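MATÉRIAUX POLYMÈRES – Notes de cours
Chapitre 8. Films minces et adhésifs sensibles à la pression

Prérequis : chapitres sur la cristallisation et la viscoélasticité linéaire. Les notations sont celles du formulaire distribué en mars.

8.1 Films de polyoléfines

Un film est un produit dont l'épaisseur h est très petite devant les deux autres dimensions. La limite entre film et feuille varie selon les normes et les métiers ; elle n'a pas d'importance physique. Ce qui compte est le rapport entre la rigidité de membrane, proportionnelle à Eh, et la rigidité de flexion, proportionnelle à Eh³. Diviser l'épaisseur par deux divise la première par deux et la seconde par huit. Un film mince se plie donc sous des efforts qu'une traction dans le plan ne ferait pas remarquer.

Rigidité de flexion par unité de largeur :

D = E h³ / 12 (1 – ν²)

Le polyéthylène basse densité (PEBD) est obtenu par voie radicalaire sous haute pression. Les transferts de chaîne produisent des ramifications courtes et longues. Les premières perturbent la cristallisation, les secondes modifient la rhéologie à l'état fondu, en particulier le durcissement en élongation. Le polyéthylène basse densité linéaire (PEBDL) est un copolymère éthylène / alpha-oléfine et ne porte que des ramifications courtes. À densité égale, il résiste mieux à la perforation mais la bulle d'extrusion est moins stable. Les mélanges des deux sont courants dans l'industrie.

8.2 Extrusion-gonflage

Le polymère fondu sort d'une filière annulaire, il est étiré verticalement par des rouleaux pinceurs et gonflé par une pression d'air interne. Deux grandeurs suffisent à décrire l'opération en première approche :

taux de gonflage : TG = R_f / R_0
taux d'étirage : TE = V_f / V_0

où l'indice 0 désigne la sortie de filière et f l'état final. En négligeant la variation de masse volumique, la conservation du débit donne

h_f = h_0 / (TG × TE)

Le front de solidification marque la hauteur au-dessus de laquelle le rayon ne varie plus. L'orientation figée dépend du rapport entre le temps de relaxation des chaînes et le temps passé entre la filière et ce front. Un refroidissement énergique fige davantage d'orientation. Il en résulte une anisotropie des propriétés : la propagation d'une déchirure n'exige pas la même énergie dans le sens machine (SM) et dans le sens travers (ST).

Exercice 1. Montrer qu'à débit massique fixé, une augmentation de TG à TE constant réduit l'épaisseur sans modifier la vitesse de tirage. Discuter l'effet sur le rapport des orientations SM / ST.

8.3 Taux de cristallinité et propriétés optiques

Le taux de cristallinité massique se déduit de l'enthalpie de fusion mesurée par calorimétrie différentielle :

X_c = ΔH_f / ΔH_f°

avec ΔH_f° = 293 J/g pour le polyéthylène totalement cristallin. Pour l'échantillon des travaux pratiques (film Paulík, lot de Flumcombe), l'intégration du pic donne 116 J/g, d'où X_c = 0,40. La valeur dépend du choix de la ligne de base ; les bornes d'intégration doivent figurer dans le compte rendu.

La diffusion de la lumière par un film de polyéthylène a deux origines. La contribution de volume vient de l'écart d'indice entre phase cristalline et phase amorphe, à des échelles comparables à la longueur d'onde. La contribution de surface vient de la rugosité laissée par l'écoulement et par la croissance des superstructures cristallines. Dans les films soufflés minces, la seconde l'emporte souvent. On la met en évidence en mouillant les deux faces avec un liquide d'indice voisin : le trouble résiduel est celui du volume.

Un film translucide coloré combine absorption sélective et diffusion. Les plis superposent plusieurs épaisseurs et la teinte s'assombrit selon la loi de Beer-Lambert, tant que la diffusion reste modérée.

8.4 Objets d'usage courant 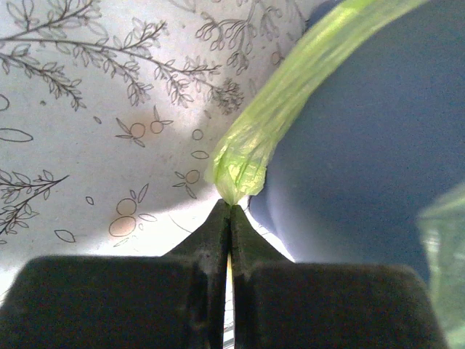
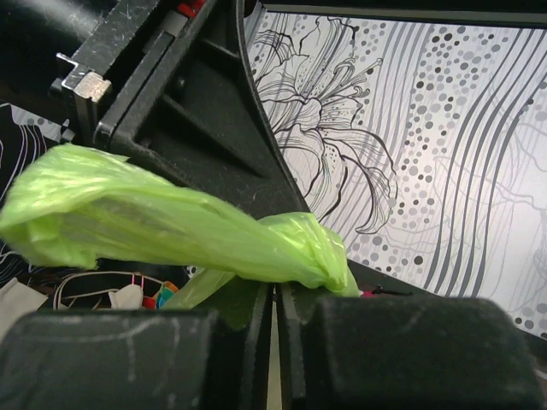
Film vert translucide, froissé
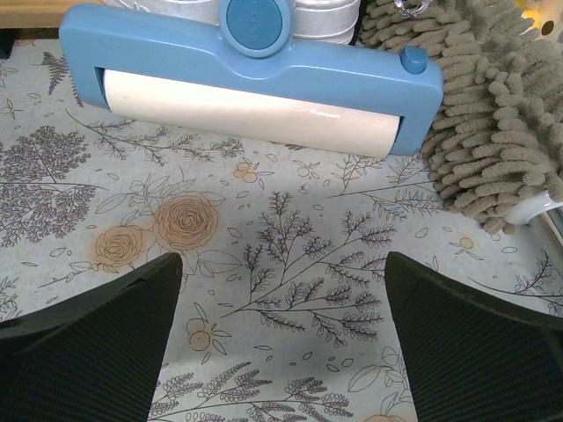

Rouleau adhésif à corps bleu 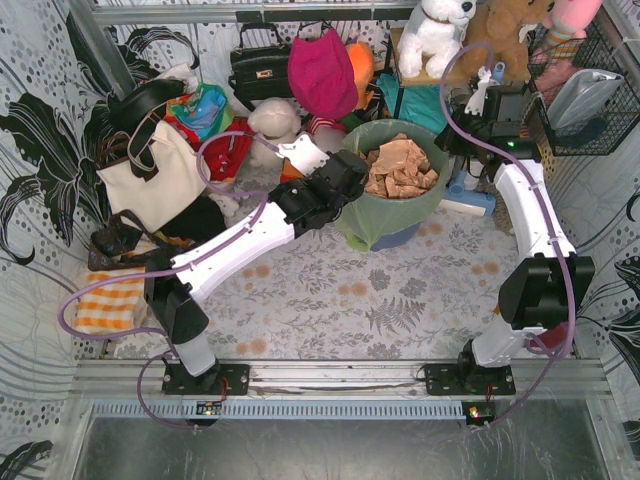

Saimi Koskela
Chargée de cours, mécanique des polymères
Institut technique de Mandbridge

8.5 Froissement d'un film

Une feuille inextensible ne peut se déformer qu'en surface développable. Les contraintes imposées par le confinement obligent la feuille à quitter ce régime en certains points (cônes développables) et le long de certaines lignes (crêtes). L'énergie élastique s'y concentre. Pour une crête de longueur L, l'équilibre entre flexion et extension conduit à une largeur qui varie comme h^(1/3) L^(2/3), et à une énergie

U ∼ E h³ (L/h)^(1/3)

Ce résultat suppose un matériau élastique. Dans un polymère semi-cristallin, la courbure au sommet d'un pli peut dépasser le seuil de plasticité. Le pli laisse alors une trace après déchargement, avec une recouvrance partielle sur des durées qui vont de la seconde à plusieurs jours. Le modèle élastique reste utile pour les lois d'échelle, pas pour l'état final.

La torsion d'un film lâche sur lui-même produit un faisceau dont la rigidité de flexion dépend du frottement entre couches. Sans frottement, les rigidités des N couches s'additionnent et D croît comme N. En adhérence parfaite, D croît comme N³. La situation réelle est intermédiaire et dépend de la charge normale, donc du serrage.

8.6 Adhésifs sensibles à la pression

Un adhésif sensible à la pression (ASP) adhère par simple contact, sans réaction chimique ni évaporation. Il doit mouiller le substrat en un temps court et dissiper de l'énergie au décollement. Les deux exigences se lisent sur les modules dynamiques.

Critère de Dahlquist : le module de conservation, mesuré à 1 Hz et à la température d'emploi, doit rester inférieur à 3 × 10⁵ Pa. Au-delà, l'énergie élastique nécessaire pour épouser la rugosité du substrat dépasse le gain d'énergie de surface.

Familles usuelles : acryliques statistiques, caoutchouc naturel avec résine tackifiante, copolymères à blocs styrène-isoprène-styrène, silicones. La résine tackifiante a un double effet. Elle abaisse le module au plateau par dilution du réseau d'enchevêtrements et elle élève la température de transition vitreuse du mélange, ce qui augmente la dissipation aux fréquences de décollement. Un excès de résine rend l'adhésif cassant à basse température.

8.7 Essai de pelage

Soit un ruban de largeur b, pelé sous une force F faisant un angle θ avec le substrat. Si le support est inextensible et si l'on néglige la dissipation en flexion du support, le taux de restitution d'énergie vaut

G = (F / b)(1 – cos θ)

À 90°, l'expression se réduit à G = F/b. À 180°, G = 2F/b.

Application numérique. Ruban de 25 mm de largeur, force stationnaire de 8 N à 90°. On obtient G = 320 J/m². Le travail d'adhésion thermodynamique d'un couple de polymères usuels est inférieur à 0,1 J/m². L'écart, de plus de trois ordres de grandeur, est imputable à la dissipation viscoélastique dans la couche adhésive.

On écrit souvent, à la suite de Gent et Schultz,

G = W [1 + φ(a_T v)]

où v est la vitesse du front et a_T le facteur de translation temps-température. La forme multiplicative est une hypothèse. Elle est bien vérifiée pour des élastomères réticulés, moins bien pour les ASP, dont les grandes déformations (cavitation, formation de fibrilles) ne relèvent plus de la viscoélasticité linéaire.

Exercice 2. Pour le même ruban et le même G, calculer la force attendue à 180°. La mesure donne une valeur plus élevée. Proposer deux causes, dont une liée au support.

Exercice 3. Le support du ruban a une épaisseur de 76 µm. Exprimer le terme correctif d'extension du support, F²/(2 b² E h), et préciser à partir de quel module il devient négligeable devant F/b à 90°.

8.8 Encrassement et perte de tack

Une couche adhésive mise en contact avec des fibres et des poussières perd progressivement de la surface utile. Si chaque contact recouvre une fraction p de la surface encore libre, l'aire disponible après n contacts suit

A_n = A_0 (1 – p)^n

Le modèle ignore l'enfoncement des particules dans l'adhésif, qui libère une partie de la surface au repos lorsque le module est faible. Il ignore aussi les fibres longues, qui forment écarteur et empêchent le contact bien au-delà de leur propre section.

Pour le compte rendu, indiquer la vitesse de traverse, la température de la salle, le temps de contact avant pelage et le mode de rupture observé (adhésif, cohésif ou mixte). Les courbes force-déplacement sont à remettre brutes, avant lissage. Les rubans Enby sont rangés avec les plaques de verre ; nettoyer ces dernières à l'isopropanol et attendre l'évaporation complète avant collage.

Séances pratiques : Pirjo Hakala. Chapitre suivant : complexes multicouches et thermoscellage.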